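4. Fitting the Rallow under-sink filter

Read section 3 before starting. You will need an adjustable wrench, a bucket, a towel and the bag of parts marked B.

CAUTION: Connect the filter to the cold line only. Hot water will damage the cartridge.

4.1 Shutting off the water

1. Close the cold water valve under the sink by turning it clockwise until it stops.
2. Open the cold tap and let the line drain.
3. Put the bucket under the valve and lay the towel on the cabinet floor.

NOTE: On a double sink, mount the filter below the basin you use less. Leave clear space around the drain pipe so it can be taken apart for cleaning.
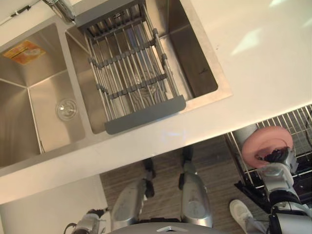 Double-basin sink with center divider.

4.2 Mounting the bracket

1. Hold the bracket against the cabinet side wall and mark the two screw holes.
2. Check that there are at least 82 mm of free space below the filter housing. The housing drops straight down when the cartridge is changed.
3. Drive in the screws, leaving the heads slightly proud, and hang the bracket on them.
4. Tighten the screws by hand. Do not use a power driver.

4.3 Connecting the hoses

1. Unscrew the cold supply hose from the valve.
2. Fit the tee piece (part 407) to the valve. Check that the rubber washer is seated flat.
3. Push the blue tube into the port marked IN until it stops, then pull gently to check that it holds.
4. Reconnect the supply hose to the free end of the tee.

CAUTION: Do not use sealing tape on push-fit ports.

If your sink is in an island, the supply pipes may come up through the floor. Keep the tube clear of the cabinet door hinges, and put a tray under every joint if the floor around the island is carpeted.

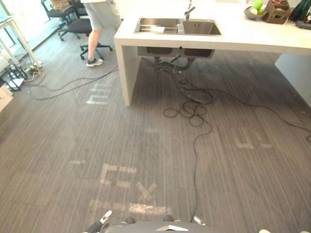

Đặng writes that on an island sink the tube supplied was too short to reach the bracket, and that the longer one from the Plutbridge kit fit the same ports without an adapter. Longer tube can also be ordered from us as part 14.

4.4 First flush

1. Open the valve a quarter turn and check each joint for drips.
2. Open the valve fully.
3. Run the filter tap for 13 minutes and discard the water. It may look cloudy at first.
4. Check the joints again the next morning.

If a joint drips, close the valve and see section 6.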